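Speaker notes: Do you need the dish rack?
Home and kitchen evening, Plotier hall, Fri 30 October

Start without slides. Ask who has a rack on the counter right now. Then ask who has dry plates sitting in it. Wait for the laugh, if it comes.

My position: most kitchen storage advice is written by people who sell storage. The Plaltudel catalog lists 727 items for "the drying zone." I read the whole thing in February and would buy 2 of them. Say this slowly. People from Plaltudel may be in the room.

First slide. A clear rack at the back of the counter, a pale green cutting board flat in front, a round gray-blue plate off to the right.
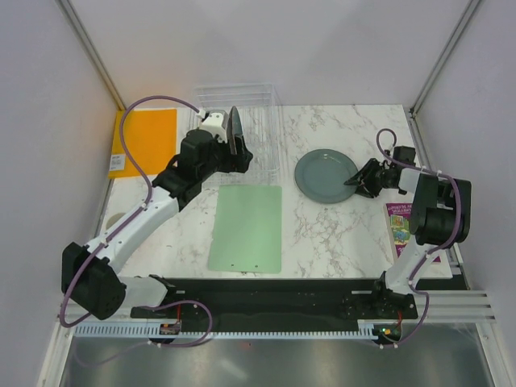
The claim I keep hearing is that a see-through rack "disappears" and makes a counter look bigger. I don't buy it. It takes up the same space as an ugly one. What you get is a rack that shows water spots. Mine needs wiping every other day.

Slots are a better argument. Flat things stand up and air gets to both sides. Fine. But try a deep rim in a narrow slot. My Triltero rack holds dinner plates well and throws every pasta plate forward.

Cutting boards: the board lives flat on the counter in most homes I visit. The books say store it upright. I say dry it upright, then put it where you'll use it.

(If short on time, skip the 1987 pamphlet story.)

Next slide, stacking. Cream and blue plate on top, with the little leafy branch, and a darker ribbed rim showing underneath.

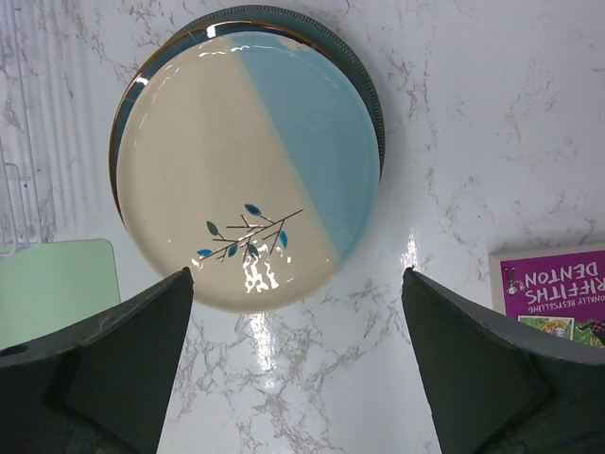 The Kwiatkowski guide wants plates sorted by set, with a felt pad between each pair. For a display cabinet, maybe. I've stacked mixed plates for years with no pads and have one chip to show for it, from the faucet.

I do worry about stacking too soon. Feel the foot ring on the underside. Water sits there after the face is dry.

Handout has the 42-minute drying test. One kitchen, one try, so don't let anybody quote it as science. Take questions from the back first.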